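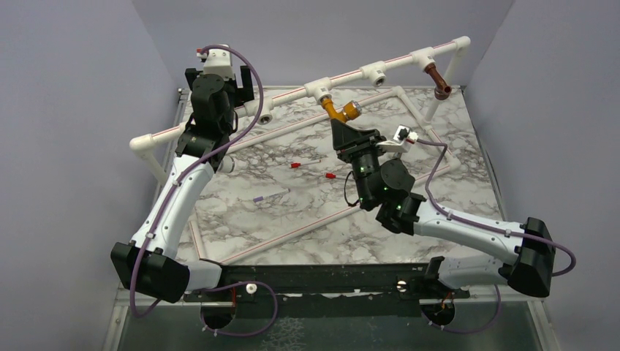 Furnex to Supply Marble-Pattern Surface Film for Begum Worktop Line

Thu 26 January

Furnex, a maker of printed surface films, has signed a supply agreement with Begum for the coming range of Begum worktops. Deliveries to the Begum plant in Elto start in May. The agreement runs for 2 years and covers all marble-pattern tops in the range.

The film, sold under the name Hotum, is printed in white and gray and bonded to a board core. Each print cylinder carries a pattern repeat of 70 inches, which keeps the same vein from appearing twice on most standard tops. The finish is matte, with a gloss level low enough for use under direct ceiling lighting.

Begum will offer the tops in a single depth and cut them to length on order. Edges are wrapped in the same film, so the veining continues over the front face. Square and corner sections are cut from one sheet where the size allows. Larger sections are joined with a butt seam and a color-matched filler.

Under the agreement, Furnex will hold stock for 28 working days of Begum production at its Elto warehouse. Orders placed before noon ship the next working day. Rolls are marked by print batch, and Begum will not mix batches within a single customer order.

Hotum film was tested for scratch resistance, stain resistance and color change under light before the agreement was signed. The full test sheets are available to dealers on request. Surfaces should be cleaned with a damp cloth and mild soap. Scouring powders and solvent cleaners are not approved and will void the surface warranty, which covers 60 months from the date of delivery.

Dealer sample packs will include one flat piece and one wrapped edge piece. Existing Begum dealers will receive packs without placing an order. New accounts can request them through the Begum trade desk. Prices for the worktop line will be published with the spring dealer list.

Furnex makes printed and plain films for furniture, doors and wall panels. Begum makes worktops and shelving for homes and small workshops.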